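Course notes, week 7: Work, Wages and Machines
Instructor: Kalliopi Deligiannis

Welcome back, everyone! This is the week I look forward to most, so please come with opinions. We've spent a good while on the history (looms, telephone operators, the lot) and now we get to the big question: when a machine takes over part of a job, what happens to the rest of it?

## 1. Jobs and tasks are different things

Start with a pencil and a job you know well. It could be your own, your mother's, or the one you had last summer. Write down everything the person does in a day, including the bits that aren't in the job ad. A hotel receptionist checks people in, sure, but also calms down the guest whose room isn't ready, finds a charger, spots the kid who has wandered off, and knows which taxi firm picks up the phone at 4 a.m.

Economists call this list a *task bundle*. Machines usually take tasks out of the bundle one or two at a time, and what's left gets rearranged. Sometimes the job gets better, sometimes it gets duller, and sometimes there isn't enough left to pay a person for!

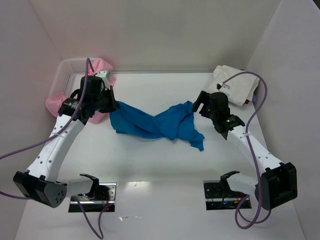

## 2. The Skendau case

You should all have read the Skendau packet by now. Quick refresher: Skendau is a town with one large employer, the Antoniadis mail-order warehouse, and 507 people worked there when the new sorting line came in. Of those, 222 had their main task changed. Look closely at that word, *changed*. The packet does not say they lost their jobs, and last year half the class read it that way.

Things to mark in your copy:

- who was asked before the line was ordered, and who found out afterward
- the shift supervisors' letter (my favorite page in the whole packet, it's so angry and so precise)
- how pay grades were redrawn, and which grade disappeared
- the training budget, and who was allowed to use it during paid hours
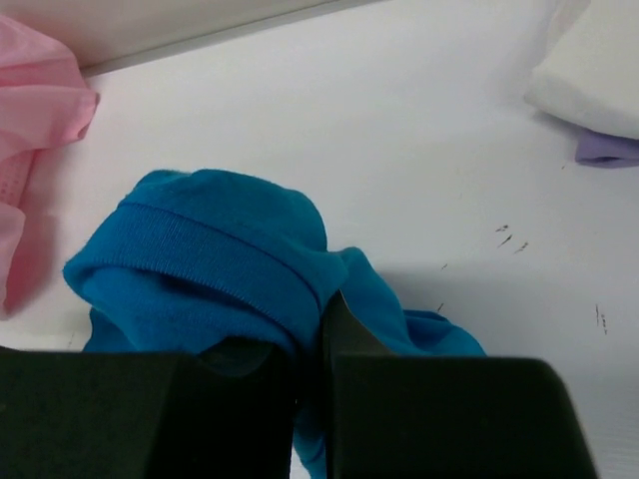
*Page last changed: 17/04/2021*

Danai Karagiannis will lead the discussion section on this and she has a terrific set of questions about the pay grades. Bring the table from the back of the packet, because you'll be writing on it.

## 3. Two effects to keep apart

**Displacement** is the work a machine takes away from people. **Productivity** is the extra demand that shows up when things get cheaper or faster to make, and that demand can pull people back in, though often into other jobs and other towns. Both can happen in the same year in the same building, which makes arguing about this stuff so much fun.

Try it with Clovix, the bakery in the second reading. Bread gets cheaper, the cafes order more, and the delivery side hires. Does the night baker care? She might, if she can drive!
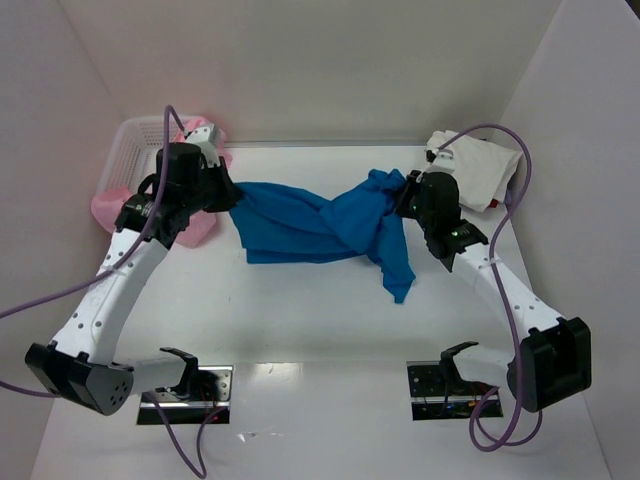

## 4. For next time

1. Read the Jernton chapter up to the section on unions.
2. Finish your task list and put a star next to anything you'd hate to hand over.
3. Write one page on a star. The response is out of 100 and I grade generously for a clear argument.
4. If you're taking the July field option, tell Danai so she can put you on the sign-up sheet.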